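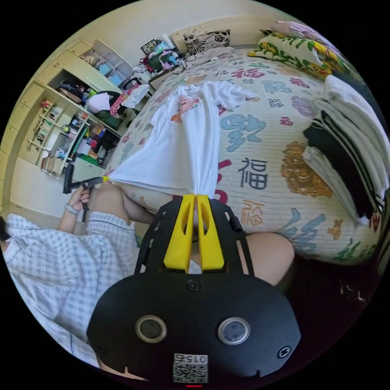 Hand-held grippers for laundry demos
25 October 2020

kamside_tom_cat
Has anyone trained folding from hand-held grippers only? I've got 103 shirt demos so far and the policy still grabs two layers at the hem.

gestora_user
103 isn't much for cloth. We didn't get a decent sleeve fold until over 2,000.

plainweave
Disagree. Check your demos first. If you re-grip halfway through a fold, the robot learns to do that too. I threw out 11 of mine and it helped more than adding new ones.

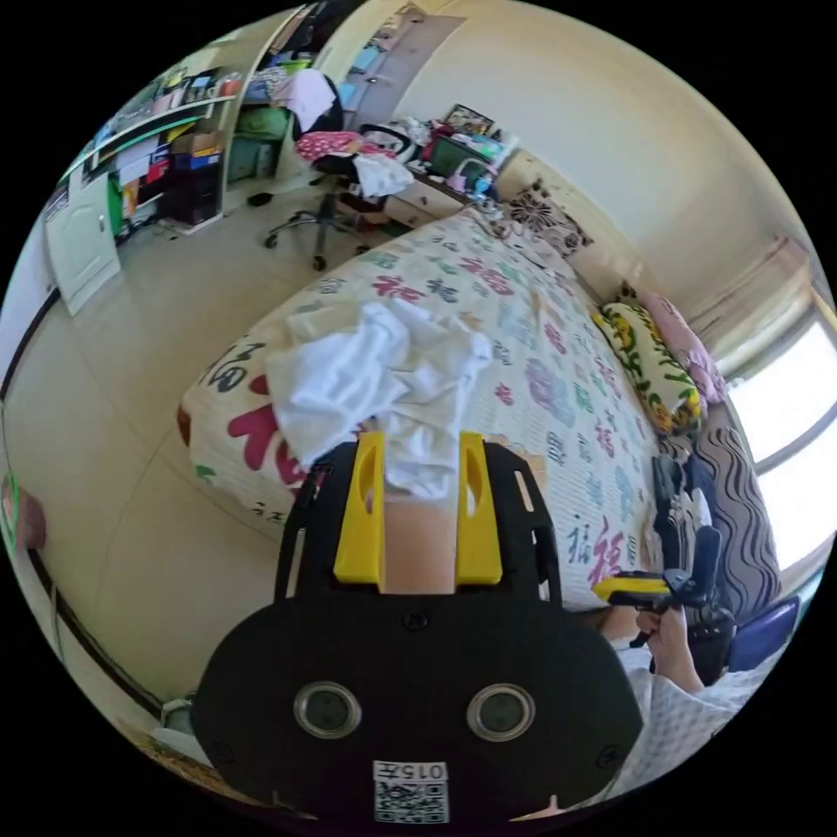 I'd also do them on a bed as well as a table. A quilt gives under the fingers and you learn to pinch more lightly – that carried over to our Jinden arm.

gestora_user
It didn't on ours. The arm pushed straight into the mattress. I'd rather teleoperate the real arm, even if it's slower.

kamside_tom_cat
Teleop is out for now, the arm's at work. I'll go through the hem grabs tonight and bin the bad ones.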